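Home Stories Archive Submit Contact
Sep 25, 2025
By Shaimaa Kettani
4 min read

The Last Ferry to Fandby

I'd missed it by the length of a sandwich. I could still see the stern light going out past the wall at Skarkodport, and there I was with my aunt's wedding hat in a box and no coat worth mentioning.

Dinesh was in the waiting room already, shoes off, looking far too comfortable. He said the next boat was at 6.11 in the morning and did I want half his tea? I did (I'd have taken all of it!).

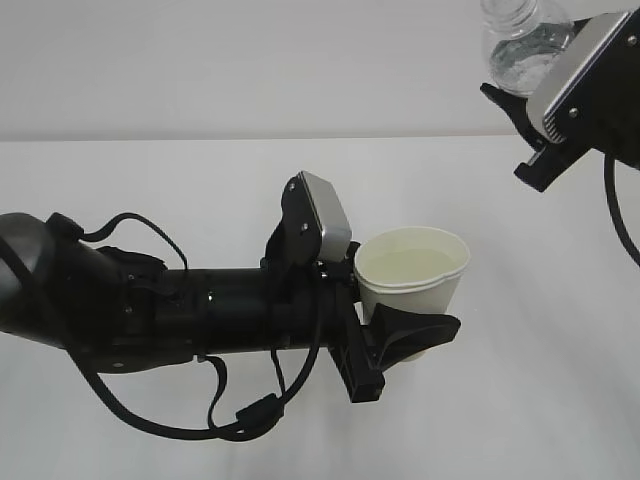
A paper cup, held.

So we talked. He was going over to sell his mother's house, number 61, the one with the blue gate, and he'd been missing boats for three days running. On purpose, he said, and then he laughed, and then he didn't. I told him about my aunt Shakuntala, who was getting married again at seventy and had asked for no speeches, so naturally I'd written one. He made me read it out. It was dreadful and he clapped anyway.

Somewhere past midnight he found a bottle of plum brandy in his bag, meant for the estate agent.
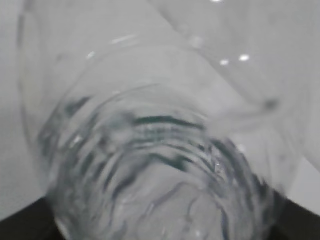
Kamlesh, from behind the ticket window, told us to keep it down and asked whether the aunt was marrying that Srivastava fellow, because if so we ought to know he'd been jilted off this very quay.

Well! I put the lid back on the hat. Dinesh reached for his shoes.

"Start from the beginning," I said, and Kamlesh pulled up the blind.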